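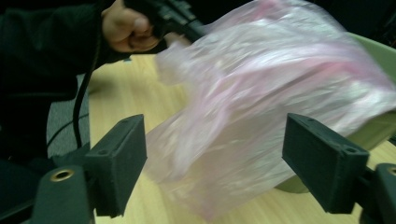
Vormachen statt programmieren: Wie man einem Roboter beibringt, mit Tüten umzugehen
Projektbericht im Modul Angewandte Robotik, Gruppe Veddale
Annick Caron, Isamu Hoshino, Imogen Greenwood
Betreuung: Gemma Wragg

1. Worum es uns ging

Als wir uns im Frühjahr zum ersten Mal zusammengesetzt haben, wollten wir eigentlich etwas mit Bechern machen. Becher sind dankbar, sie haben einen Rand und einen Boden, und wenn man sie loslässt, bleiben sie stehen. Gemma hat sich das freundlich angehört und dann gefragt, was wir denn selbst dabei lernen würden, und nach einer längeren Kaffeepause stand auf unserem Zettel das Wort Plastiktüte. Im Nachhinein sind wir ihr dafür dankbar, auch wenn es zwischendurch Tage gab, an denen wir das anders gesehen haben.

Die Aufgabe lautet so: Eine dünne Tüte liegt zusammengefallen auf dem Tisch. Zwei Greifer sollen sie an der Öffnung fassen, aufschütteln und so halten, dass man etwas hineinlegen kann. Für uns Menschen ist das eine Sache von zwei Handgriffen, über die man nicht nachdenkt. Wer aber versucht, diese Handgriffe als Folge von Positionen aufzuschreiben, merkt schnell, dass die Tüte beim nächsten Mal anders liegt und die schöne Liste nicht mehr passt. Deshalb wollten wir die Bewegungen vormachen und den Roboter daraus lernen lassen.

2. Zwei Wege zum Vormachen

Wir haben zwei Verfahren verglichen. Beim ersten sitzt man an einem Steuerpult und bewegt die beiden Roboterarme aus der Ferne. Das Pult in unserem Labor trägt den Namen Savchuk und steht schon länger dort als irgendeiner von uns. Der große Vorteil ist, dass alles, was man aufnimmt, für den Arm garantiert ausführbar ist, denn er hat es ja gerade selbst gemacht. Der Nachteil ist das Gefühl, oder besser gesagt das Fehlen davon. Man sieht die Tüte auf dem Bildschirm, drückt zu und hofft. Isamu hat dafür von uns dreien mit Abstand das beste Händchen entwickelt, Annick hat bis zum Schluss lieber den anderen Weg genommen.

Beim zweiten Verfahren nimmt man in jede Hand einen Griff, an dessen Ende zwei Greiffinger und eine Kamera sitzen, und erledigt die Aufgabe einfach am Tisch, ganz ohne Arm. Die Kamera schaut zwischen den Fingern hindurch nach vorn, sieht also später dasselbe wie die Kamera am Roboter. Man steht davor, beugt sich über die Tischplatte und arbeitet fast wie mit zwei großen Pinzetten. Unsere Handgreifer beruhen auf einem Entwurf, den Cyril Rudd in einem früheren Jahrgang unter dem Namen Grandell angefangen hat. Wir haben die Finger neu gedruckt und die Gewindeeinsätze ausgetauscht, weil die alten sich beim häufigen Umbauen gelockert hatten.

3. Die Aufnahmen

Aufgenommen haben wir im August, in der vorlesungsfreien Zeit, als der Raum in Dultcombe tagsüber frei war. Insgesamt sind 689 Durchgänge entstanden. Nach dem Aussortieren blieben 536 übrig, mit denen wir trainiert haben. Herausgefallen ist alles, bei dem die Lage der Kamera nicht sauber zu rekonstruieren war, und leider auch einiges, bei dem wir schlicht vergessen hatten, die zweite Hand mitzustarten. Das ist ärgerlich, aber wir schreiben es auf, damit die nächste Gruppe sich eine Kontrollleuchte baut.

An den ersten Nachmittagen haben wir alle drei sehr unterschiedlich gearbeitet. Imogen zog die Tüte mit einem kräftigen Schwung durch die Luft, Annick öffnete sie langsam von der Ecke her, und Isamu machte mal das eine und mal das andere. Als wir uns die Videos gemeinsam ansahen, war ziemlich klar, dass ein Modell aus so einem Durcheinander nur schwer etwas Vernünftiges mitteln kann. Wir haben uns dann auf vier Regeln geeinigt, die an der Wand hingen:

Die linke Hand greift zuerst und bleibt danach am selben Punkt.
Die rechte Hand wartet offen, bis die Öffnung zu sehen ist.
Schütteln nur aus dem Handgelenk, höchstens zweimal.
Wenn ein Griff danebengeht, ruhig nachfassen und weiter aufnehmen.

Die letzte Regel stammt von Gemma und war uns anfangs unangenehm, man möchte ja gern ordentliche Aufnahmen abgeben. Gerade das Nachfassen gehört aber zu dem, was der Roboter am dringendsten braucht.

4. Warum die Tüte so schwierig ist

Dünnes Plastik glänzt an den Knicken und ist dazwischen halb durchsichtig, sodass der Tisch hindurchschimmert. In der Bewegung verwischt dann ohnehin vieles. Für die Bestimmung der Kameralage ist das unerfreulich, weil das Verfahren feste Punkte im Bild sucht und bei einer flatternden Tüte dicht vor der Linse wenig davon übrig bleibt. Eine Tischplatte mit feiner Maserung gibt leider auch nicht viel her. Geholfen hat uns vor allem, vor jedem Durchgang einmal langsam über den Tisch und den Hintergrund zu schwenken, bevor die Tüte ins Spiel kam.

Auch die Beleuchtung hat uns beschäftigt. Bei gedämpftem Licht wird die Belichtungszeit länger und die Unschärfe stärker, bei hellem Licht überstrahlen die Falten. Wir haben am Ende beides im Datensatz gelassen, in der Hoffnung, dass das Modell dadurch weniger empfindlich wird.

Und dann die Kabel. Wer mit beiden Händen arbeitet, vergisst irgendwann, dass etwas daran hängt, und bleibt an der Stuhllehne hängen. Wir führen das Kabel inzwischen am Körper entlang nach unten und lassen es in einem lockeren Bogen auslaufen, das geht recht gut.

5. Ergebnisse

Getestet haben wir mit 36 Versuchen je Verfahren, immer mit neu hingeworfener Tüte. Das Modell aus den Handgreiferdaten fand die Öffnung deutlich häufiger und fasste nach einem Fehlgriff oft von selbst nach, was uns beim ersten Mal einen kleinen Jubel entlockt hat. Das Modell aus der Fernsteuerung bewegte sich gleichmäßiger, gab aber schneller auf und hielt die Tüte manchmal so vorsichtig, dass sie ihm beim Anheben entglitt. Ganz gerecht ist der Vergleich nicht, das wollen wir gern zugeben: Am Pult schafft man in derselben Zeit viel weniger Durchgänge, und wir haben beiden Verfahren gleich viele Arbeitstage gegeben, also nicht gleich viele Daten.

Schlecht lief bei beiden das Schütteln. Der Arm ist träger als ein Handgelenk, und was von Hand als kurzer Ruck aufgenommen wurde, kam bei ihm als sanftes Winken an. Wir haben versucht, die Aufnahmen langsamer abzuspielen, damit der Arm hinterherkommt, nur öffnet sich dann die Tüte nicht mehr.

6. Was wir weitergeben möchten

Die Griffflächen der Finger sind für Folie noch zu glatt, eine dünne Gummiauflage wäre einen Versuch wert. Außerdem würden wir die Aufnahmeregeln beim nächsten Mal vor dem ersten Durchgang festlegen und uns gegenseitig beim Aufnehmen zusehen, das hat mehr gebracht als jede nachträgliche Auswertung. Die Druckdateien und das Aufnahmeprotokoll liegen im Gruppenordner Veddale, Fragen zum Steuerpult beantwortet am besten Isamu.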